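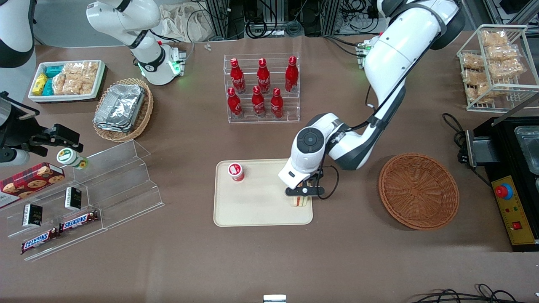

How often should a household save its text messages and chats somewhere outside the phone?

Twice a year is enough for most families, and one extra time before you change your phone or your number. If you use the phone also for small business, do it every month.

I keep the messages of our home in this way since we moved to Dretthorpe. Before that I kept nothing, and when my old phone fell in the sink I lost the whole conversation with our landlord, including the one where he agreed to pay for the boiler. After this I became more careful. The tips are for normal people with normal phones, you do not need to buy any special program.

Before you start

Charge the phone fully and connect it to the home Wi-Fi. A long chat with many videos can take more than an hour to export, and the phone must not go to sleep in the middle. In the settings, put the screen time-out on the longest value. I start it at nine in the evening, when the children do not need the connection any more.

Make one folder on the computer with the name of the year. Inside it make one folder for each phone in the house, and inside this one for texts, one for chats, one for voicemail. It looks like too much order for a small family, but try to find one message after three years and you will be glad.

Chats

Most chat applications have the word "Export" hidden somewhere in the menu of each conversation. You must do it chat by chat. Choose "with media" only for the people whose pictures you want to keep. The school group I save without media, and it is still 382 pages if I would print it.

The export is usually a simple text file. Open it once before you close the computer. Look at the first line and at the last line, and compare the dates with the phone. One time my file stopped in March and I noticed it only because I looked.

Some applications limit how many messages they export with the media. If your chat is longer, make it two times: first with pictures, then without, and keep both.

Ordinary text messages

These are more difficult, as many phones put them only in the full backup, and a full backup you cannot read with your eyes. For the important ones (bank, doctor, landlord, deliveries which did not arrive) I make screenshots. Put the date in the file name with the year first, then the month, then the day, so the computer sorts them correctly by itself.

Make the screenshot so that the number of the sender is visible at the top. A name from your contacts alone is weak if you have ever a dispute.

Voicemail

Do not trust the voicemail box. My provider deletes a message after 20 days, yours can be different, so ask. If the phone offers "Share" beside the message, send it to your own e-mail. If it does not, play it on loudspeaker and record it with a second phone in a quiet room. The quality is not beautiful, but the words are clear.

Where to keep it

I use 2 memory sticks. One lives in the drawer with the passports, the other is with my sister in Jiltville, and we exchange them at Christmas. All our messages of one year without videos take some 150 megabytes, so the cheapest stick is good enough. Write the year on it with a marker pen — a paper label falls off.

If there are private things inside, protect the folder with a password and write this password on paper, in a different place from the stick.

What to throw away

Codes for logging in, "I am downstairs", parcel notices older than the guarantee of the thing in the parcel. I delete them from the phone in October, after the export and never before it.

Other people's messages

In a group chat there are also words of other people. For your own home it is normally fine to keep them, but do not pass the file to others without asking. With teenagers I ask first which chats they want to have saved, and the rest I leave alone.

Next on this page: how to remove old contacts without losing the numbers you need.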